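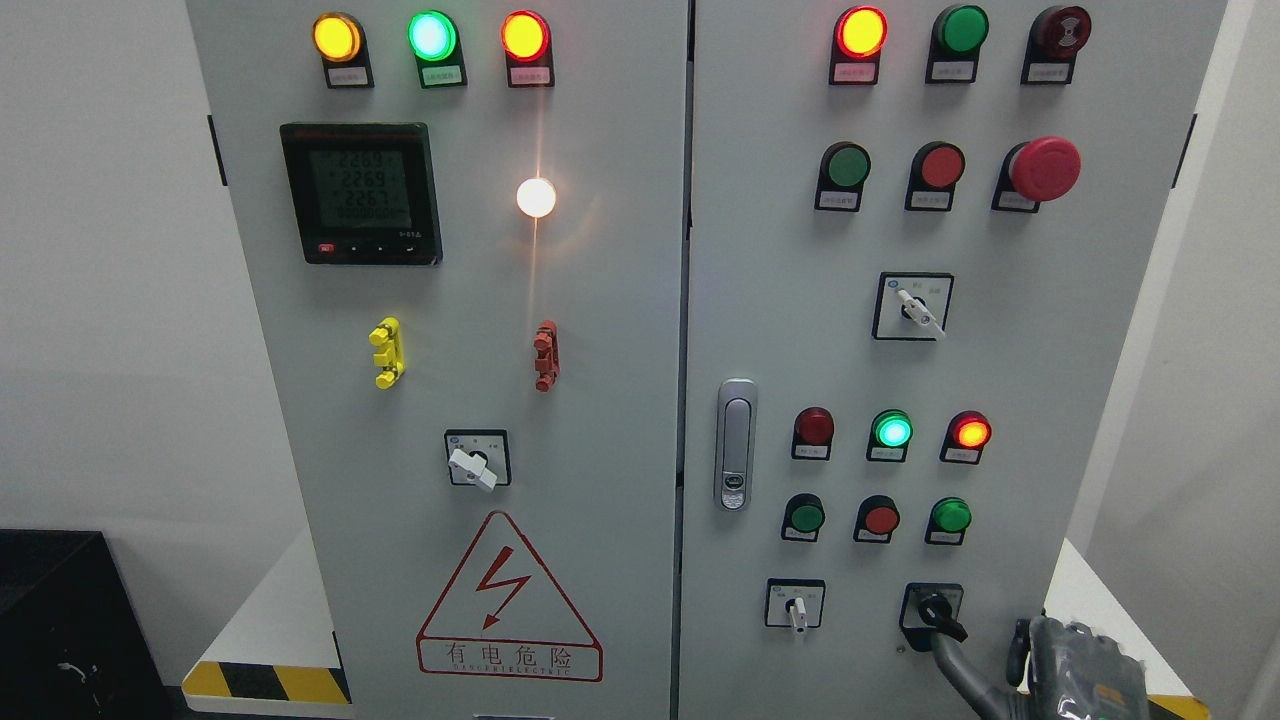
What do the three lamps in the top row of a cabinet door usually stand for?

They usually stand for the three phases of the incoming supply, one lamp per phase, and all three should be lit when the main supply is present. Lamp colors follow the local convention, so check the label strips and the drawing before relying on them.

Berkby pump house: control cabinet, door layout

Gallery page for the Berkby site. The cabinet is a two-door unit in light grey, and the notes cover the door-mounted parts only. Internal wiring is on the Hurow drawing set, sheet 108.

Left door, upper part
Indicator lamps in amber-yellow, green and orange-red, all lit. The black digital power meter under the left end of the row has a green-backlit display, with 2269, 2269 and 2267 on stacked lines and zeros after them. Scaling for this meter is given in the Puvar settings table, section 5.

Left door, lower part
Yellow and red test jacks, with a square rotary selector below them. The selector has a white lever handle, turned diagonally toward the lower right. The warning triangle near the bottom is lettered in Chinese and English (有电危险, DANGER ELECTRIC). Replacement labels are kept in the site store, bin 2.

Right door
Top row: orange-red lamp lit, green push button unlit, dark red mushroom-head button. Second row: green push button, red push button, and the emergency stop at the far right, larger than the parts next to it. Keep the floor in front of this door clear at all times.

Label plates
Most parts have a small white plate underneath. The print is small, so use the parts list when ordering spares. Clean the plates with a dry cloth only. Solvent lifts the ink.

Next gallery: Berkby, cable entry and gland plate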